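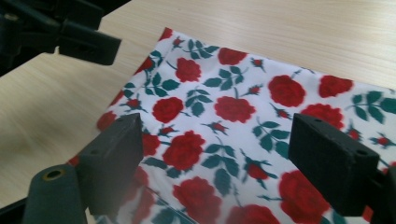
Rose print fabric, white ground

Shrinking of printed cotton before sewing, is it necessary?
Posted by Sabina Vaněk, 8 Nov 2020

Good evening to all. I want to sew napkins and one long table runner for my sister, from white cotton with red roses. The shop in Zadov sold it from the roll and the lady told me it is not pre-washed. My mother always washed every fabric before cutting, but my neighbour says it is a waste of time for napkins and that new cotton is easier to cut when it is still stiff. I am also afraid for the red colour, that it will go pink on the white parts. The hem will be 2 cm. Please, what temperature do you use, and do you iron before or after cutting? I have bought cotton thread in white, if this is important.

Rezaul Bhattacharjee
Wash it first. I did not do it once and the hems went wavy like lettuce.

Lempi Honkanen
Dear Sabina, I sew table linen for the November market in Mornuseck and I have made this mistake also, so I will write a little longer.

Cotton from the roll can shrink more in the length than in the width. For a napkin you will perhaps not notice, but a runner becomes shorter and the hem pulls. I wash at the same temperature that the finished thing will be washed. For napkins this is 60 degrees, for they get sauce on them. Before that I test the red: cut a small piece, put it in a glass of hot water with a bit of white cloth, and leave it 12 minutes. If the white cloth stays white, you can continue. If it becomes pink, wash the whole piece cold and alone, and test again after.
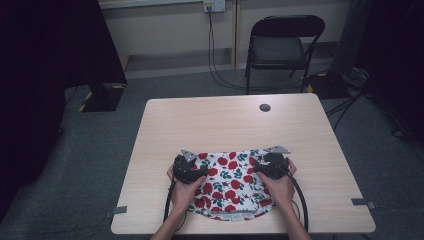

Should the cut edges be secured before the first wash?
A zigzag stitch along both cut ends is enough, or you can cut them with pinking shears. Without this the threads come out and make a big knot in the machine.

Iron when the cotton is still a little damp, always before cutting, and move the iron along the thread and not across. Then fold the hem and press it one more time. White thread is fine on the back side, but I would take red if the stitch is going to cross many roses.

Wendell Tillman
I agree with Lempi, except that I wash at 40 and nobody has complained yet. Do buy a bit extra for the shrinking. Kołodziej has plain cotton too if you want a backing for the runner, but then please wash both.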